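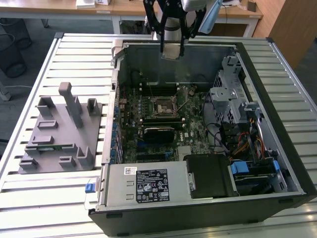 Figure 3. Workspace for the memory task: opened Dell tower, gray fixture plate with a thin circuit board in one of its lower slots, and the gripper above the case.

4. Bench Work: Computer Service as a Test of Skill

4.1 Why we chose this chore

Folding a towel badly still gives you a towel. Computer service is far less forgiving, and that is exactly what makes it such a rewarding thing to study! A memory module goes into its slot one way around, at one angle, with a push that feels alarmingly hard the first time a person tries it. The same chore turns up in repair shops, in school storerooms and on kitchen tables, so it sits right between the household work of Section 3 and the shop-floor work of Section 5.

We split the job into four steps: pick the module from the fixture, carry it to the case, line it up with the slot, and press until it seats. Each step is scored separately. A single pass-or-fail mark would hide the part we care about most – where in the chore a machine loses its way. Our earlier study at Hurkside used one overall score, and we spent far too long afterward arguing about what the failures had in common.

4.2 The parts that already look good

Picking from a known holder is close to a solved problem in our setting. We ran 100 picks with the Dulten controller before touching the insertion step, and all but 2 ended with the module held squarely between the fingers. Both misses came from a grip that started too near one end of the module. Moving the grasp point toward the middle took care of the error in later practice, though we did not repeat the full count.

Carrying went well too, and we were delighted by how little tuning it needed. The planner treats the walls of the case as solid blocks with a small margin. It takes a longer path than a person would, up and over, and we left it that way. A repair technician who watched an early session told us it looked like someone carrying soup.

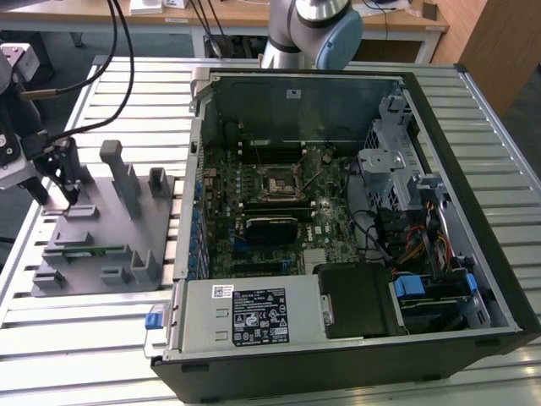

Clutter is the hard part of this chore, and it deserves more attention than it usually gets in studies of robot assembly. Parts on a clean test board can be reached from almost any side, while a real computer hems them in. In our tower the red, yellow, orange and black cables run down past the drive cage toward the drive bays, and thin black ones loop over the right side of the motherboard. Cables bend, and their exact shape changes from one machine to the next, which makes a fixed model of the case a poor guide. The Wemside vision module was trained on rigid parts only. It gave us good positions for the board and the slots, but it had no useful notion of a wire that might be nudged aside.

People handle this without thinking. They slide a finger under the bundle, hold it back and work in the gap. We would love to see a machine do the same, and we believe it is within reach for a system with two arms and a decent sense of touch.

4.3 Lining up and pressing

Over 400 full attempts, the largest group of failures came at the moment of first contact. The module met the slot at a slight tilt, one end dropped in, and the other rode up on the edge. Our first policy answered by pressing harder. The revised policy, written by Anahera Merrick, backs off by a small amount, rocks the module along its length and tries again. Watching it recover in January, after months of jammed insertions, was the best afternoon of the project.

The rocking motion is borrowed from human practice. We recorded 13 people doing the same task by hand, and most of them rocked the module at least once, even those who had done the job many times before.

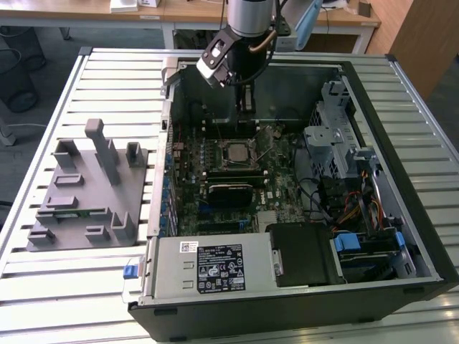 Figure 4. Gripper with side-mounted camera module, reaching down toward the slots near the rear of the case.

Camera placement matters a great deal during this last stage. A fixed view from outside the case can lose the contact point behind the tool, so we compared it with a view from the wrist. The wrist view helped most with tilt. It helped less with depth, where the force signal from the Sison sensor remained the better guide.

4.4 Can a machine do the whole job yet?

For one familiar case with its parts laid out in a fixture, we think the answer is very nearly yes. For an unfamiliar machine pulled out from under someone's desk, with dust in the slots and cables tied wherever they happened to fit, we are not there. Opening the panel was left out of our trials, as was releasing an old module from its clips, and both need a different kind of push. The next round of trials adds the release step and keeps the same scoring.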